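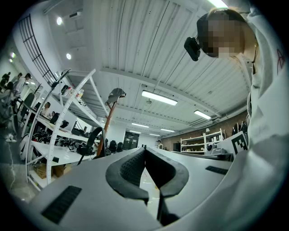 UNIT 4: MACHINES AND THE WORKDAY

Start with the hands. Two black rubbery fingers, textured on the inside for grip, and a person leaning in close over them. Most of the work in this unit looks like that. Close up, slow, a lot of bending.

Hunidstead ran a packing floor with 41 people before the first Skoltari arms came in. Same 41 a year later, different jobs. Lifting went down. Checking, resetting and re-teaching went up. Pay grades took untill March to catch up, and people noticed.

At Plurkley it went the other way. Over 200 stations, 87 changed, almost no training time. Workers learned from eachother on breaks. Errors climbed, then dropped.

Keep both cases handy, we come back to them in 4.3 along with the Khương workshop.

Questions to carry through the unit. Who decides which task goes first? Who gets called when the grip fails at 5 a.m.? What happens to a skill when it's only used on bad days?

Key terms: task, job, handoff, downtime, retraining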